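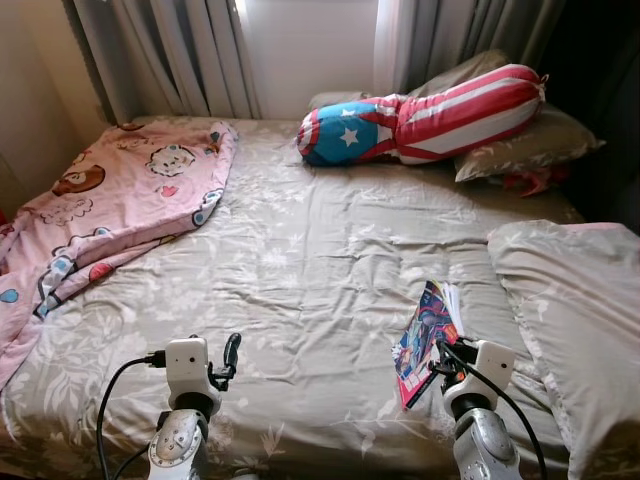 3. What the owners told me

I went into this project thinking small businesses gave to charity mostly out of kindness, with a bit of advertising on the side. Then I sat down with 10 owners in Sedcombe and got a messier story (which made the work a lot more fun!). Rafferty Halvorsen runs a diner that gives away part of its July sales, and he'd never heard that his state might want him to register first. He found out when a customer asked.

Seven of the owners had nothing in writing with the charity they were raising money for. I kept asking who held the cash between the event and the check, and I kept getting a shrug. Soledad Quintanilla was one of the two who had a separate bank account for it, and she'd set that up after a mix-up over $900 that took her all spring to sort out.

Figure 2. Sliding wardrobe door with a frosted panel and a black upright. 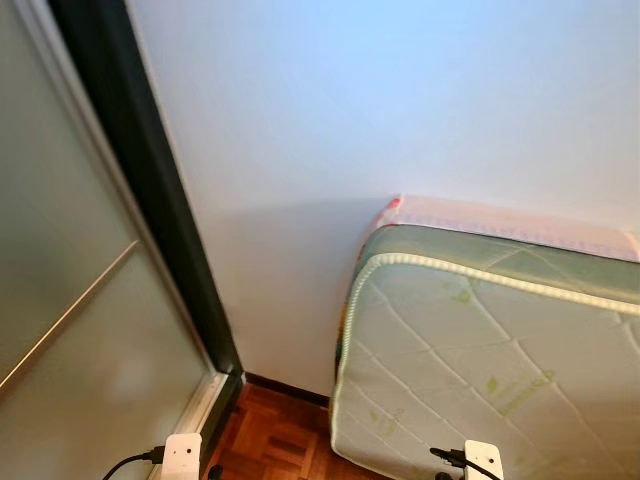

3.1 What the charities told me

I figured the charities would be stricter, and I was wrong. Ignacio Wojcik, my contact at Odasow, said his group often learns about a fundraiser when the money shows up in the mail. He likes the money, of course, but he'd like a phone call first, and he'd really like to see the flyer before his group's name goes on it.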